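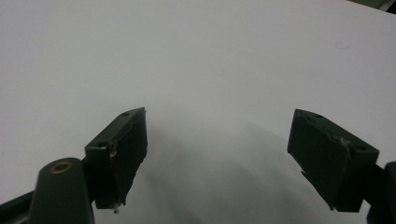
**How often does a small gripper need to be looked after?** Every 3,000 cycles on our cell, with a quick check by hand before each session.

That number took me most of November to settle on, so this report is mainly the story of how I got there. My project was the upkeep of the pick cell we call Skurnula, in the Skuddale lab. I didn't build it (I wish!), I just inherited it along with a binder that stopped halfway through the wiring section.

## What I started with

The fingers are dark, blocky parts that face each other and swing on a linkage. One has a chipped, scuffed patch along its top edge, and the other has gone jagged down one side. My first thought was to swap both right away. Then I read the Belkadi notes, which are the only decent handover notes we have, and they said to check the joints before blaming the fingers. Good advice — I'd have wasted a weekend.

## The routine

I ended up with this, and I keep it taped inside the cabinet door:

1. Power off, air off, wait for the gauge to drop.
2. Open the jaws all the way and wiggle each finger sideways. Any click means a joint needs attention.
3. Wipe the pivots with a dry cloth. One drop of light oil per joint, no more.
4. Snug the finger screws, then close the jaws slowly on the test block.
5. Log the cycle count.

Step 3 is where I messed up. I was way too generous with the oil the first time, it crept down onto the pads, and the test block slid right out. I cleaned everything and started the count over, which hurt a little.

## What I measured

I logged 254 test grips on the Prindeck block after the first proper service and had 3 drops. All of them came in one batch on a Sunday evening, and when I checked, a finger screw had backed off. I tightened it, ran the batch again and got none.

## Still open

I'd like to print new fingers with a thicker edge, but I haven't decided how thick. The homing switch also sticks sometimes and I ran out of time to chase it. Whoever takes the cell next should start there, and please keep filling in the log!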